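Last updated March 6, 2018

# Equipment loans from Festley Home Care Loan Closet: common questions

**Who can borrow?**

Anyone living in Festley or Clekness, and anyone looking after a person who lives there. You don't need a doctor's note for most items. Hospital beds and patient lifts do need one, and the clinic can fax it to us.

**What does it cost?**

There is no rental fee. We take a $50 deposit on beds and wheelchairs and give it back when the item comes home in working order. Canes, crutches, shower stools and raised toilet seats go out with no deposit.

**How long can I keep something?**

The standard loan is 14 weeks. Call before the time is up if you need longer. We nearly always say yes unless there is a waiting list, and right now the only list is for knee scooters.

**Do you deliver?**

Beds only. Telmo Paredes runs the van and will call you the evening before. He needs a clear path to the room and a doorway wide enough for the bed ends, so please measure first. Everything else is picked up at 479 Brinora Street, at the side door.

**How much room does a bed take?**

More than people expect. Leave space on at least one long side for a caregiver to stand, and for a wheelchair if one will be used. Move rugs out before delivery. Dressers and nightstands can usually stay if they sit flat against a wall.

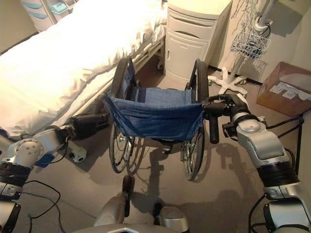

*Bed with side rail and a folding wheelchair.*

**Which wheelchair size should I ask for?**

Measure across the widest part of the hips while the person is seated and tell us the number. If you are between sizes, come in and try both. Let us know if the chair has to fit in a car trunk.

**Do you supply sheets and mattress covers?**

No. A bed loan includes the mattress. Please buy a waterproof cover before delivery day. Echevarría Pharmacy usually keeps them in stock.

**Something broke. What now?**

Stop using it and call us. Please don't fix brakes or rails yourself. Ilir Radulović does our repairs and can often swap the item the same day. We don't charge for normal wear.

**Can I donate equipment?**

Yes, if it is clean and complete. We can't take mattresses, oxygen equipment, opened supplies or power chairs more than 13 years old. The storage room is full until April, so call before you bring in anything large.

**How do I return an item?**

Wipe it down and bring it to the side door during open hours, along with your yellow slip. If you lost the slip, we can look you up by last name. Bed pickups are booked by phone.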